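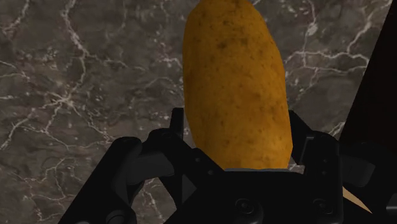
Potato between the fingers in the simulated cell, wrist camera view.

Akgate gripper cell - progress report to the Clarnosik fund
22 April 2020

Hello again from the Brostesley shed. Most of this period went into the gripper and getting its simulated twin to behave like the real one, so there's less picking to report and a lot more fiddling with bolts.

The big job was the finger linkages. We'd been getting play in the left finger, enough that it closed a hair after the right one and nudged whatever was in front of it sideways. I stripped both fingers, cleaned out the joints (so much dried mud!) and replaced 3 worn pins. The palm housing came off as well and went back on with fresh threadlocker. Since then the cell has done 1,865 open and close cycles on the bench and the fingers still meet evenly. I'm checking the gap with a feeler gauge every 1,000 cycles and writing it in the cell logbook, which lives on the hook beside the controller now.

The simulation side has come along nicely too. The Reddy scene now loads with the wrist camera in its proper spot, looking along the gripper so you get the palm at the bottom and the potato rising up past the finger tips. I spent far too long on the potato skins, but I'm pretty happy with the speckles and the odd dark blemish - our grading code needs those, and the old model was as smooth as an egg. The dark marble background is one of the stock surfaces. We'll add a plain belt colour next, and I'd like to try a few muddier ones after that.

What isn't finished: closing force. The simulated fingers still run on the values from before the rebuild, so I don't trust any bruising numbers out of it yet. I need to measure the real fingers again with the load cell, and our load cell is away being calibrated. That has put us 4 weeks behind on the force milestone. Everything else is on schedule, and I've left the milestone table alone apart from that one line.

Money is fine. The pins and threadlocker came out of consumables, and I've held off ordering the spare finger set until the force tests tell us whether we want the same pads again. If we do go for different pads I'll send you the quote first - it would mean moving a bit across from the travel line, which we've hardly touched.

Next up are the load cell tests, then new force values into the Reddy scene, then back to real potatoes. I'm aiming to have the full cell running again by September.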